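A thread on the old bathhouse at Bruvley, and why I think the town should look harder at its interwar buildings. It's a long one.

1/
Most people who come to Bruvley come for the market hall and the church. Both are on the tea towels. The bathhouse on Kanaan Street is not on any tea towel, and until last April it wasn't on the local list of buildings either.

2/
It was put up between the wars to serve the terraces behind the mill, which had no bathrooms. Slipper baths on the ground floor, a small plunge pool at the back, a laundry down the side. The boiler house was separate and has gone.

3/
The front is brick with a plain stone doorcase. There is no date over the door. People tend to assume it was a school, and the two entrances don't help. One was for men and one for women, and the lettering was chiselled off when the building changed hands.

4/
Behind that front the structure is concrete. The architect worked for the borough and signed his drawings only with initials. I have looked for other buildings by the same hand and found one for certain, the bus depot at Surnen. Same flat roof, same narrow windows set high up.

5/
Concrete of that period gets a bad name. Some of it deserves it. The mixes varied from one delivery to the next and the steel was often too close to the surface. Hairline cracks are normal and most of them do no harm. The ones to watch are those with rust coming through.

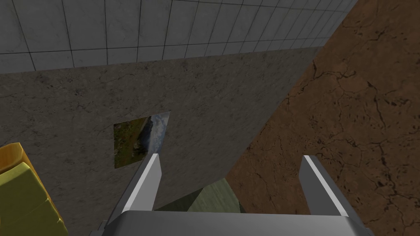
6/
The tiles. The original scheme was plain and square, laid on a straight grid with thin joints. There was a darker band at shoulder height in the corridor and nothing else by way of decoration. The order book from the Tameo works survives and gives the price, the size and the number of crates. It doesn't give the colour, which is annoying.

7/
The slipper baths themselves were sold off for farm troughs. I know of two still in fields on the Surnen road. Both have lost their taps.

8/
The plan is the part I'd most like people to understand. You came in, paid at a hatch, and waited on a bench in a top-lit hall. The cubicles opened off the hall on both sides. The attendant could stand in one spot and see every door. There is a lot of thought in that for a small building.

9/
The plunge pool was never large. The minutes say it was to hold "not more than 10 persons in comfort". It was floored over after the war and the hall above it used for dances, then for storing council furniture.

10/
After that came the canteen years. A kitchen was put in where the laundry had been, with a serving counter through to the hall. Older residents remember the canteen far better than the baths. I've been told about the treacle sponge more often than about the architecture.

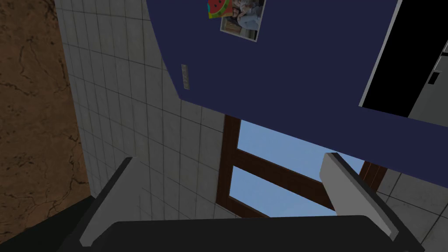
11/
The kitchen raises an awkward question for anyone working on the building now. Do you treat it as damage or as history? It cut through a good wall and blocked three windows. It also kept the roof on, as the council had to maintain a building that was in daily use.

12/
My own view is that the counter should stay and the windows should be opened up again. I accept that others will disagree. The last scheme took everything back to the bare shell on paper, and it read as a very expensive way to end up with a shed.

13/
On costs. The survey was paid for by subscription, 300 people giving what they could. The roof repair is a different order of money and will need a grant. The lead flashings were stolen some years back and replaced with felt, and felt doesn't last.

14/
Floors. This is where the worst mistakes were made. Hard modern screed went down over the old surface in the hall, and it trapped the damp underneath. The lower walls started to shed their plaster within a few winters.
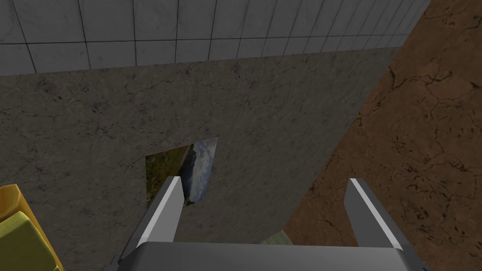 The advice from the survey was to lift the screed in one bay first, leave it open through a full winter, and see what the walls do before deciding on the rest. That seems right to me. It's slow, but a bay can be closed up again cheaply if the answer is no.

15/
I'm often asked whether a building like this is rare. There were about 400 municipal baths of one kind or another on the list I've been compiling. Many are gone, and most of those still standing have been altered more than ours. A small one with its plan still readable is worth keeping.

16/
If you have family photographs of the hall in use, for dances or the canteen, please get in touch. Interiors especially. The borough photographer only ever seems to have stood across the road.

17/
The Surnen depot gets a thread of its own next. It has a staircase I want to talk about.

Comments

Bilal Farah
My grandmother worked the hatch. She always said the women's side had the hotter water. Will ask my aunt about photos.

millrow_jean
Those dances were packed. The floor bounced by the far wall and now I know why.

Old Kanaan Streeter
The date stone was inside, over the bench. It was painted over when the canteen came in. Worth a look behind the paint.

p_hartley
Is the 500 signature petition still open? The link I had has stopped working.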